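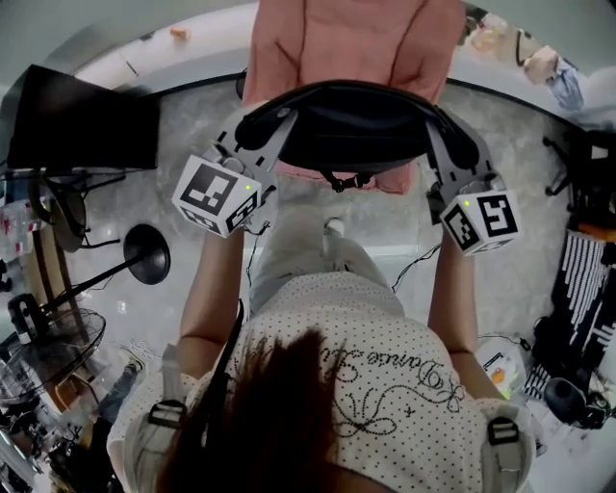 Department of Media and Communication - Audio and Digital Publishing

Week 6 handout: when platforms team up

Hello again. A few of you asked for last week's talk in writing, so I've typed up my notes and filled the gaps from memory. Bring them on Thursday, because we'll be using the Gurnia case in the seminar and I don't want to spend the first half of it explaining who owns what.

Quick recap. Gurnia is the live audio app, Drinus is the podcast publisher, and for one season they put out a programme together called Wudberg. It went out live on Gurnia in the evening, with listeners able to ask questions, and an edited version landed in the Drinus feed the next morning. Eight episodes. Same host throughout, different guests.

What I'd like you to think about first is who the audience belongs to. Gurnia had the live listeners and could see when each of them came and went. Drinus had subscribers, but a podcast feed tells you very little about a person (downloads, a rough location, the app they used and that's your lot). So when the two firms sat down to share results they were holding completely different kinds of numbers, and each side thought its own were the ones that mattered.

Take the third episode. The live room peaked at 415 listeners and the edited version had 1620 downloads in its first week. Several of you wrote in your reading logs that the podcast "won". Did it? A peak is how many people were there at one moment. A download might be somebody who listened twice, or a phone that fetched the file overnight and never played it. You can't put those two figures in one bar chart, please, and I say this with love, having marked last year's essays! 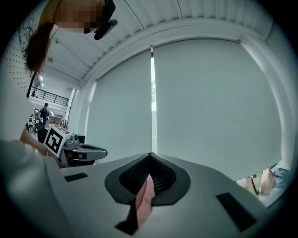
The second thing is rights. Once a listener comes on air to ask a question, their voice is in the recording, and the recording is then published somewhere else by another company. Gurnia's terms covered the live room. They said nothing at all about Drinus. Maiara Vieira's chapter in the reader is very good on this, and short too, so there's no excuse. She argues that consent should be asked for again at the point where the person is brought on, out loud, by the host. I used to think that would kill the mood of a live show. I've come round to her view, mostly, though I still wonder how you'd do it with a nervous caller.

Third, money. Blomqvist sponsored the live version only, and the host read the message in the middle of each show. Drinus then cut it out for the podcast and sold the gap to somebody else. Perfectly allowed under the contract, and Blomqvist were furious. Have a look at the contract extract at the back of the reader and see if you can find the clause that let it happen - it took me two goes.

For Thursday: read Vieira, read the extract, and write half a page on what you would have changed if you'd been negotiating for Gurnia. Half a page, handwritten is fine. If your surname is in the second half of the alphabet, do it for Drinus instead.

Ineke Van Acker is taking the second seminar group this week, same room, and she has the spare copies of the reader.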